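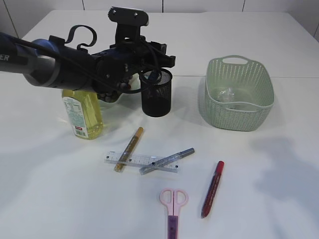 Riis is a small cookery school in Ladville. Two kitchens, one long corridor, a yard with herbs in pots. We teach evening and daytime classes for people who want to cook better at home, plus a few longer courses if you catch the bug.

Started by Leif Kirkegaard, who had been cooking in other people's restaurants since he left school and was tired of finishing at one in the morning. First classes were in the back of his sister's bakery. Six pupils, one hob that worked properly, soup every week because soup was what the hob could manage. Oddur Mikkelsen came to one of those classes to learn how to fillet a fish, stayed to wash up, and now runs the place with him. Leif does the teaching plan, Oddur does bread, fish and the accounts.

We moved to the present building in November, in the rain, with the mixers in the back of a van. The old tenants had left us a very good sink.

## What we teach

Everyday food mostly. Stocks, stews, pastry, what to do with a whole chicken, how to get rice right. Knife skills comes round every month and always fills first. Oddur's bread course runs over 5 evenings and you take a starter home at the end of it - please feed it.

Then there's Kesari, our spice course. Grew out of one Saturday session on saffron and got out of hand. Now covers whole spices, toasting and grinding, tempering in hot oil, four regional curries and a rice pudding that people still email us about. No experience needed but do eat lunch lightly.

Varis is the younger one. After-school cooking for ages eleven to sixteen. They plan a menu, shop to a budget, cook it and then feed their familes at the end of term. The last supper was leek tart, baked beans from scratch and a lemon cake with a dip in the middle filled with cream. Very good cake.

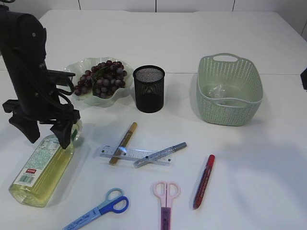
**Do I need to bring my own knives or ingredients?**

Everything is provided, including aprons and tubs for leftovers. Bring your own knife if you like it and we'll show you how to sharpen it.

## How classes run

Evening classes start at half past six. Tea first, then a short demo, then everyone cooks. We work in pairs, so come alone or with someone, either is fine. Eat together at the end, usually by nine. Washing up is shared - yes, even if you paid.

Group size is up to 30 across both kitchens for the big Saturday workshops. Much smaller in the evenings. Tutors move about and taste things. You will be told if it needs salt.

Recipes go home with you on paper. We tried sending them by email and people stopped writing notes on them, so paper it is. There are 101 in the school folder at last count, Leif's handwriting on the older ones, which is a challange in itself. A typed set is on its way. Has been for a while.

Allergies: tell us when you book, and again on the night. Most courses can be done vegetarian. Pastry is hard to do without gluten and we'd rather say so now than take your money.

## What we care about

Cooking that gets used on a wet weeknight. Not fussed about towers of things on plates. Seasonal when it makes sense, frozen peas all year.

We buy veg from the two farms on the Ladville road and fish from the harbour van when it turns up. Peelings go to the allotments behind us and come back as rhubarb, more or less.

Prices kept as low as we can. Varis is free for families who need it to be, just ask at the desk, there's no form. The Saturday workshops help pay for that, so do the gift vouchers. 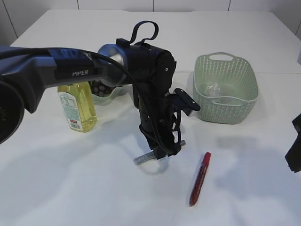 ## Finding us

Ladville, behind the old post office, green door. Ring the lower bell, the upper one is the dentist. Buses stop on the square, 100 metres away. Parking is poor, bikes can go in the yard.

Ground floor kitchen is step-free with one lower worktop. The upstairs kitchen isn't, so let us know and we'll put your class downstairs.

Desk is open mornings, or leave a message and Oddur will ring back once the bread is out. Summer timetable goes up at the end of the month, bread and Kesari both on it, knife skills nearly full already.

Page last updated April 2023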